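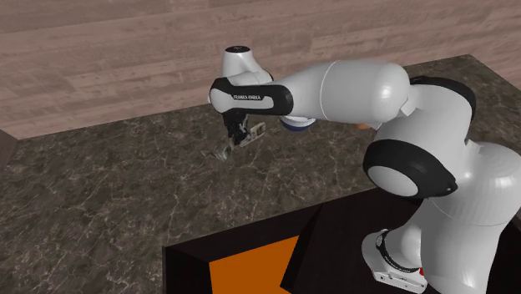

Tremton Residence Hall - Shared Kitchen Fire and Hygiene Inspection
Inspection checklist with comments

Premises: Tremton Residence Hall, second floor kitchen
Inspection reference: 2507
Date of inspection: 10 September 2019
Inspector: Deepika Varma
Accompanied by: Murali Amin, Residence Office
Type of visit: Scheduled, announced

Ratings used in this report
S - Satisfactory
A - Attention needed before the next inspection
U - Urgent, to be corrected within 2 working days
N/A - Does not apply to these premises

Section 1. Fire safety

1.1 Fire blanket mounted within reach and not behind the cooking appliance: S
1.2 Extinguisher in date, pin and seal in place: S
Comment: The service tag is legible and signed. The wall bracket has a loose lower screw. It does not affect the rating, but it should be tightened when the contractor is next on site.
1.3 Heat detector tested from the panel: S
1.4 Kitchen door closes fully on its own from any position: A
Comment: The door stopped short of the latch on the second and third attempts. The closer needs adjustment. Residents are reminded that the door must not be wedged open, including during move-in. A folded piece of cardboard was removed from the hinge side and given to the Residence Office.
1.5 Escape route from the kitchen to the east stair clear: U
Comment: Two bicycles and a clothes rack were stored in the corridor. The same finding was recorded last November. The items were tagged at the time of the visit and the owners have been notified by letter.
1.6 Evacuation plan posted and current: A
Comment: The posted plan still shows the former laundry room as a way out. That door is now locked permanently. A corrected plan must be posted on every floor, as the same drawing is used throughout the building.

Section 2. Electrical

2.1 Portable appliances labeled with a test date: A
Comment: The toaster and the rice cooker had no label. Both were unplugged pending a test. The kettle, rated at 3000 watts, was tested and passed.
2.2 No extension cords used for cooking appliances: S
2.3 Outlets near the sink protected by a ground-fault device: S
Comment: Each device was tripped and reset by the inspector.
2.4 Cords free of cuts, tape and scorch marks: S
2.5 Appliances brought in by residents entered in the register: A
Comment: The register has not been updated since the spring. A new sheet was left with Mr. Amin.

Section 3. Food storage

3.1 Refrigerator at or below the required temperature: S
3.2 Freezer door seal intact: A
Comment: The seal has split at the lower corner and frost has formed along the edge. The supplier, Trornetti, has been asked for a replacement part.
3.3 Raw meat stored below ready-to-eat food: S
3.4 Food marked with name, room number and date: U
Comment: Many containers carried no marking of any kind, and one shelf held spoiled food. Unmarked items will be discarded at the end of the notice period. Labels and a pen are kept in the drawer beside the refrigerator.
3.5 Dry goods kept in closed containers: A
Comment: Open bags of flour and rice were found in the lower cabinet. No signs of pests were observed. The bait stations were checked and dated.

Section 4. Surfaces, utensils and cleaning

4.1 Countertops sound and free of cracks: S
4.2 Bread and other uncovered food put away after use: A
Comment: Food should not be left out between meals. Bowls and cloths should also be cleared from the counter so that the surface can be wiped from end to end.

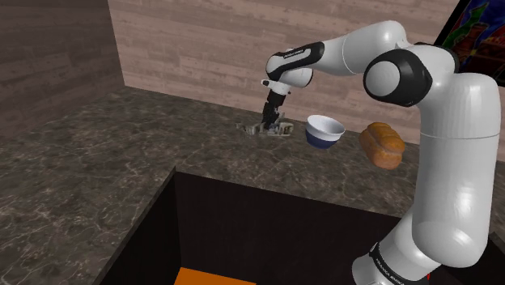 Rekha Pisharody asked that the residents' objection to item 4.2 be entered in full: the cabinets on this floor are shared by three corridors, there is no bread bin, and people leave food on the counter when every shelf is full. She requested more storage before any further reminders are issued.

Inspector's response: The objection is noted. The rating stands, but the provision of additional shelving has been added to the list of actions below.

4.3 Cutting boards in good condition and separated by use: A
Comment: The board used for raw meat is deeply scored and must be replaced.
4.4 Dishcloths changed daily: S
4.5 Cleaning schedule posted and signed: A
Comment: Signatures are complete for the first week and missing after that.
4.6 Hot water, soap and paper towels at the hand sink: S
4.7 Cleaning products stored away from food: S

Section 5. Waste

5.1 Bins lidded and emptied daily: S
5.2 Cooking oil collected separately: A
Comment: The oil container has no lid. Oil must not be poured into the sink.
5.3 Recycling area free of broken glass: S

Actions required

Clear the corridor to the east stair - Residence Office - 2 working days
Remove unmarked and spoiled food - Residence Office - 2 working days
Adjust the door closer and tighten the extinguisher bracket - Fares Kanaan, Maintenance
Post the corrected evacuation plan on all floors - Fares Kanaan, Maintenance
Test and label the toaster and rice cooker - Maintenance
Replace the freezer seal - Trornetti, through Maintenance
Obtain a price for additional shelving and a bread bin - Residence Office
Replace the raw meat cutting board - Residence Office, from the kitchen supplies budget, limit $100

Urgent items will be checked again without notice. All other items will be reviewed at the November inspection. Questions about this report should be sent in writing to Ilango Ramasamy, Health and Safety Office, quoting the inspection reference.

Signed: Deepika Varma
Received for the Residence Office: Murali Amin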